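Learning to let go of the easy block

Most robots that pick parts out of bins are trained on success. A person labels a few thousand good grasps, the network learns what a good grasp looks like, and the arm goes after anything that resembles one. Wouter Wouters thinks this leaves out half of the information.

His group at the Solanki lab has spent the past 14 months on a method called Griltuven, which learns mainly from grasps that went wrong. Each time the fingers close, the system compares what it expected to feel with what it got. If the two disagree, the attempt is stored with a short history of the arm's path, and the planner is retrained overnight.

"A miss tells you where the model is wrong," Wouters says. "A clean pick mostly tells you what you already knew."

The practical result is that the arm needs far less practice. In tests finished in December, Griltuven reached its best pick rate on unfamiliar objects after 300 attempts. The group's earlier planner, Wastitar, had the same arm, the same bin and the same camera, and took 8 times as many to get there.

Clear plastic was the hardest case. Depth cameras see through it or lose it in the glare, so Wastitar usually behaved as though the object was missing. Griltuven does no better at seeing it. What it learns is that certain patches of bright, patchy depth data tend to end in unexpected contact, and it slows down when it gets near one.

Bin walls cause similar trouble. A part lying against a side leaves little room for a finger, and a shiny wall can throw back a reflection that looks like a second part.
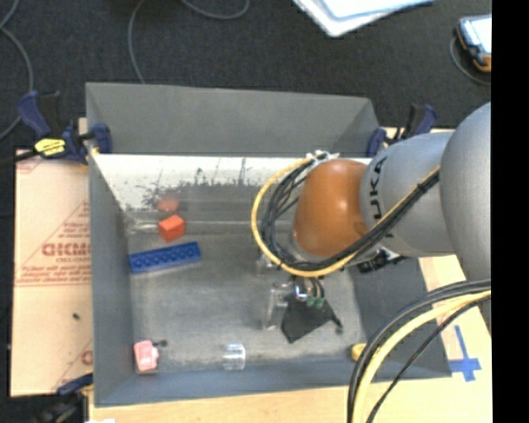

Kirsty Gilchrist, who runs the test program, keeps the mix of objects deliberately awkward. Toy bricks go in because their edges are crisp and easy to measure against. Odd shapes go in because the planner has no template for them. She changes the set every 3 days so the network can't memorise it.

There are limits. The method depends on feeling a bad grasp early, and soft items give very little away. Bags and cloth are still handled poorly. Retraining also ties up a workstation all night, and a small shop may not have one to spare.

Godora, a parts supplier that packs mixed orders by hand, has agreed to try the system on a single packing line. Gilchrist expects the first weeks to be slow, with a person clearing whatever the arm leaves behind. Those leftovers will go into the next training set.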